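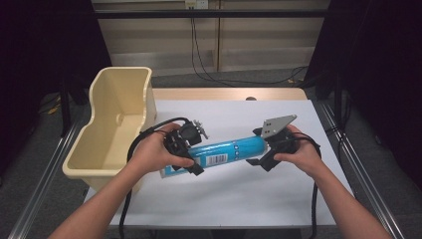 Figure 2. Light-blue canister clamped between two hand-held grippers.

4.2 Coding of viewer messages

The corpus consists of 576 public messages posted during the Ledilari seabird broadcasts, a series of live evening programs from the colony at Prananville. Messages were coded by two readers (Memon and Tarar) working separately. Each message received one primary code for its subject — bird behaviour, commentary, picture or sound quality, scheduling, other — and one code for tone. Disagreements were settled by a third reader, Lachance, who had not seen the broadcasts.

Tone was harder to code than subject. Messages made up only of capitals or repeated punctuation were marked as unclassified unless a neighbouring message by the same viewer made the intent plain.

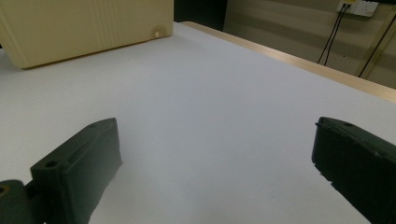 Figure 3. Gripper fingers set apart at a pale tabletop.

Time stamps were aligned to the program clock and grouped into bins of 10 minutes. A bin containing fewer than six messages was merged with the one after it. We did not correct for the delay between an event on air and the first message about it, and short peaks should be read with that in mind.
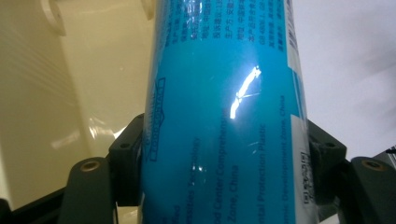 4.3 Commentary and silence

Commentary drew more criticism in the August programs than in the earlier ones. Most of it concerned the presenter talking over feeding calls; viewers seldom objected to the information itself. Petridis and Yook found a similar pattern in their Tamayo interviews, although their participants watched recorded episodes at home and could rewind.

Unnarrated stretches produced fewer messages overall, and those that did appear were more often coded neutral.

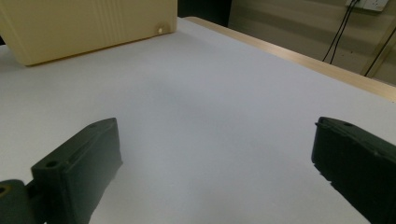
A drop in volume during these stretches does not establish a loss of interest. Viewers may simply have been watching, and the Gotildale audience figures are too coarse to separate the two readings. Section 5 returns to this using the diary entries.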